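The Cable That Stopped the Left Arm

By Brigitta Schwaiger

The fault began as a twitch. On a tabletop cell at the Skivcombe lab, a small two-armed robot was moving toys from the middle of the table to a wire shelf, a job it had done many times in March without trouble. Then the left arm gave a short jerk on its way over the fruit basket, corrected itself and carried on. The toy was still in its jaws, and the log showed a completed move.

Over the next 11 days the twitch came back. Sometimes it appeared twice in a morning, then stayed away for a whole shift. The team at Skivcombe changed the speed settings, replaced a power supply and reloaded the motion software. Each change was followed by a quiet spell, so each one looked for a while like a fix.

It ended on a run when the left arm stopped listening. The wrist sensor dropped off the network, the controller kept working from the last good reading, and the arm drove its gripper down into the tabletop. The force limit should have caught the contact at once. It was slow, and by the time the motors cut out, a finger had bent and the gripper mount had cracked. The operator had her hand on the stop button but had not yet pressed it. She was outside the cell and was not hurt.

What the arms were doing

The work at Skivcombe is called sorting and tidying, and it is meant to be dull. Small toys are put out on the table. The arms pick them up one at a time and set them on a shelf, working around a basket of artificial fruit that serves as an obstacle and, in other tests, as a source of things to grasp. Both arms share the same space, so each has to know where the other one is.

The same cell is back at work now, with new parts in the left wrist and the same tasks on the list. 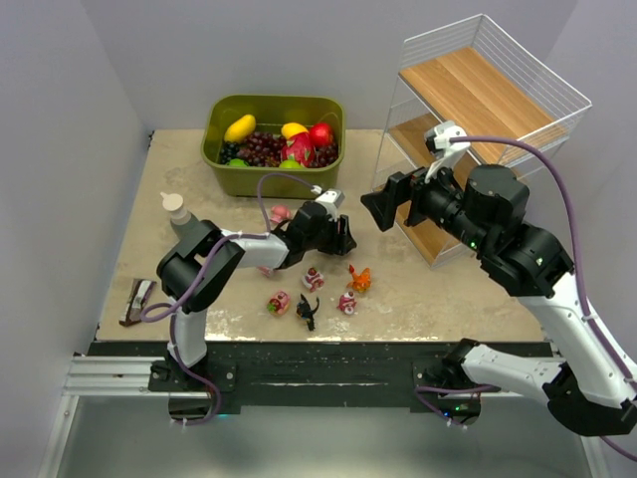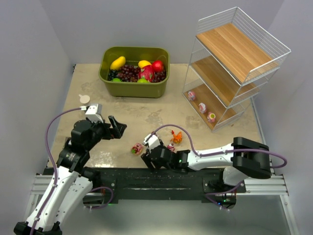

Two arms, a basket, a shelf and a handful of toys, with a purple cable on each arm.

Finding the fault

The cable was the last thing anyone looked at. It carries power and data to the sensor at the wrist, and it has to be long enough to let the arm stretch out fully. When the arm folds back, the extra length has to go somewhere. At Skivcombe it went up, in a loop over the forearm.

A loop like that is fine until the wrist rolls. The team went back through 506 recorded runs and matched each twitch to the position of the joints. In all but a few cases the wrist had just turned more than 90 degrees with the forearm low and pointing inward. That pose pulled the loop tight and put a sideways load on the plug.

The plug had not come out. It had worked loose by less than the thickness of a fingernail, enough to break contact for a fraction of a second and then make it again. Most of the time the software covered the gap by holding the last reading. That feature had been added to stop nuisance shutdowns, and it did its job well enough to hide a failing connection for days.

The slow force limit was a separate problem. The threshold had been raised during an earlier test with heavier objects and never set back. Either fault alone would probably have ended with a stopped arm and a line in the log. Together they broke the gripper.

What changed

The repair took an afternoon. The wrist plug was replaced with one that locks, and the cable was given a fixed anchor point so that a pull no longer reaches the connector. The loop is still there - an arm that moves this way needs slack - but it is checked by hand before each session.

The software changes took longer. A lost sensor reading now stops the arm after 27 milliseconds. Force limits are tied to the task and reset when the task ends. Every dropped reading is counted and shown on the operator's screen, including the ones too short to cause a stop.

Vieira, the workshop that built the cell, has sent the cable notes to its other customers. One of them, Mistcombe, checked its own arms and found a plug in a similar state. It had been blaming the software too.

The stops are more frequent than they used to be. Operators at Skivcombe lose a few minutes a day to them, mostly walking over, looking at the plug and starting the run again. The bent finger is in a drawer under the bench, with the old connector taped to it.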